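Wäsche im Wohnzimmer
Galerie von Liya Degefa

Seit ich in Clestgate wohne, trockne ich meine Wäsche im Wohnzimmer. Einen Balkon habe ich nicht, und der Keller im Haus ist im Winter so feucht, dass ein Handtuch dort drei Tage braucht. Meine Schwester hat mich gefragt, wie ich das mache mit so wenig Platz. Mein Deutsch ist noch nicht perfekt, ich bitte um Verständnis, wenn ein Wort nicht genau passt.

Die Kleiderstange habe ich im Juli in einem Geschäft in Brostthorpe gekauft. Ich habe lange überlegt, ob ich lieber einen flachen Wäscheständer nehme, wie ihn meine Mutter hatte. Aber Hemden und Jacken hänge ich sehr gern auf Bügel, dann muss ich später weniger bügeln. Bei mir steht die Stange zwischen dem Klapptisch und dem Fernseher.

Die Stange vor dem schwarzen Fernsehschrank. Am blauen Bügel hängt etwas Dunkelblaues, der rote Bügel ist noch frei. 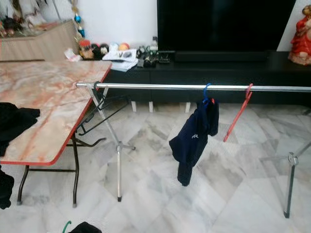

Mit dem grünen Bügel, und hinten links auf dem hellen Holzschrank der Pokal mit der Figur in Blau und Gold.
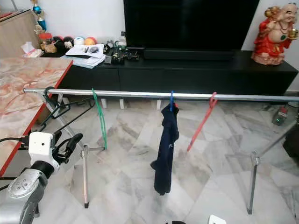

Die Bügel sind bei mir bunt gemischt, und das hat einen praktischen Grund. Als wir noch zu viert in einer Wohnung lebten, hatte jeder seine Farbe, und man wusste sofort, wem welches Hemd gehört. Beim Umzug habe ich einfach mitgenommen, was in meiner Kiste lag. Ich wollte später alle gleich kaufen, aber die alten gehen nicht kaputt.

Der Fliesenboden ist für diese Arbeit sehr angenehm. Wenn es einmal tropft, wische ich mit einem Lappen darüber und es ist erledigt. In meinem früheren Zimmer lag ein Teppich, da musste ich immer ein altes Bettlaken unter die Wäsche legen.

Auf dem Tisch sortiere ich zuerst. Dunkle Sachen kommen nach links, helle in die Mitte, und Socken lege ich gleich paarweise zusammen. Danach schüttle ich jedes Stück kräftig aus und hänge es so auf, dass zwischen den Bügeln eine Hand Platz hat. Morgens um 11 Uhr öffne ich das Fenster für eine Viertelstunde, auch bei Kälte. Die Heizung drehe ich dabei ab.

Für Bettwäsche ist die Stange leider zu kurz. Diese bringe ich einmal im Monat in den Waschsalon, dort gibt es große Trockner, und ich lese in der Zwischenzeit. Als Nächstes möchte ich noch Fotos von meinem Schrank im Flur machen, dort fehlt mir aber im Moment ein Regalbrett.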